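Felbridge Notebooks
Home Bench Log Parts Rota Archive Search

9th August
Cyrill Hauser, packaging bench

Pill bottles again, and I'm still enjoying it! The task is the one the Mendberg dispensary asked us for: bottles off the bench, up onto the shelf, upright, labels out if there is a label. Dull work for a person (I did a morning of it in March and my neck remembered it for two days) and a lovely, fiddly problem for a pair of arms.

Started with the lying-down bottles, which are what everyone at Mendberg complains about. A standing bottle is easy to grab by the cap. One on its side has to be picked up and turned, and if the fingers come in a hair too high they push it along the table. We tried lowering the approach and slowing the last bit of travel. I like how it feels now, much less snatchy.

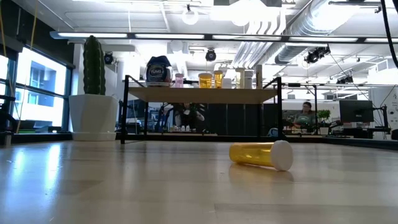 Amber bottle on its side, shelf row behind it.

Then to what I really wanted to write down, which is the visit. I spent yesterday afternoon at Mendberg watching the return shelf. They handle 791 bottles on a busy day, and almost 300 of those come back to the bench for a second look: wrong spot, label turned, cap not checked. Two people do it between phone calls. They told me the phone is the part of the job they like! They know the callers, they catch mix-ups, they talk people through a new dose. The shelf is what they do with the other hand.

So the plan we sketched on the back of a delivery slip has the arms doing the return shelf and the staff doing the checking and the phones, with a person signing off each tray. That last bit came from them and I'm all for it. It does mean somebody's day changes shape. The senior tech asked who gets called when a bottle rolls off at closing time, and I didn't have a good answer, so it goes on the list for Drotum.

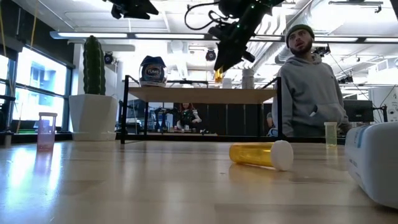

Who clears a fault during a shift?
The technician on the bench does, using the pause button and a one-page card, and only calls us if the same fault comes up again.

I'd like that card written by the techs themselves. Mine always come out too long, and they know what they'd look for at five to six with a coat on.

Other things to try: mixed sizes all over the bench, bottles close together, small vials near the rails. The wide caps want a different finger opening from the narrow ones, and I keep forgetting to save the setting. SAVE THE SETTING. Zürcher pads are on order, 49 of them, enough to wear some out on purpose.

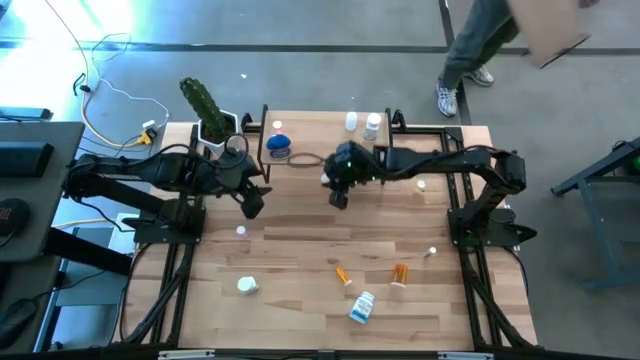
Bench Log, p. 400

Left to do: ask Mendberg for a box of empties in their real mix, including the awkward squat ones. Ask if one of the techs would come over for a day and boss the arms about. I think she'd spot more in an hour than I have all week. Re-tape the cable on the left arm before the next long run.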